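Cordero open day: gift boxes, tissue and a lot of stairs

Cordero opened its packing studio to visitors one afternoon in November, and I went along with Dalia Badawi, who buys stationery for two shops and wanted to see how the boxes she orders get put together. We arrived a little after one. Parking is behind the building and the entrance is at the front, so allow for the walk.

The studio takes up the second and third floors. There is no elevator for visitors. Candela Segura met our group at the top of the first flight and handed out a sheet with the order of the tour, which was then changed twice before we finished.

The first stop was the paper store. Sheets come in flat and are kept on open racks by weight and color. Candela said the studio holds about 400 papers at any time, though some of those are leftovers from old orders and can't be bought in any quantity. Dalia asked about the gray linen finish she had last year. It is discontinued. The closest match is called Somen, a little warmer in color, and we were each given a swatch to take home.

Next came the board cutting room, where we stayed behind a painted line. It was loud and we didn't catch much of the talk. The cutter was set up for lids that day. Offcuts go into bins by the door, and schools can collect them if they call ahead.

On the third floor Salim Simiyu showed us how a box is covered. He glued a wrap, set the board on it, turned the corners and pressed out the bubbles with a bone folder. The corners are the hard part. A new person spends the first few weeks on corners only, and the practice boxes get taken apart again. He also passed a few lids around so we could feel the embossing, done on a hand press with a metal plate. A plate for a new design takes 24 days to arrive, so anyone planning a holiday order has already missed it this year.

The minimum order for a custom lid is 900 boxes - too many for Dalia, who usually takes stock designs and adds a paper band. There are no setup charges on stock designs.

Coffee was in the corridor. It was fine. The ginger cookies went fast.

The last room was for finishing and packing, and I would have liked longer in it. The tables are low enough to work at standing up, and you can get fairly close.
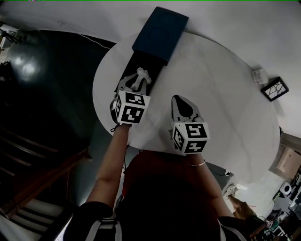
Dark navy box and black tray on the round table, third floor.

Hatsue Sugiyama took questions at the end. Someone wanted to know about storing finished boxes, and her answer was to keep them out of the sun and never stack them more than 3 high with anything inside. Dark colors show scuffs sooner than pale ones, and she suggests a sheet of tissue between each pair.

The tour ran to nearly two hours. The shop downstairs sells seconds, cash or card, and closes at four. Dalia bought a bundle of small lidded boxes and I bought a roll of ribbon. To get on the list for the spring open day, leave an email address at the front desk on the way out.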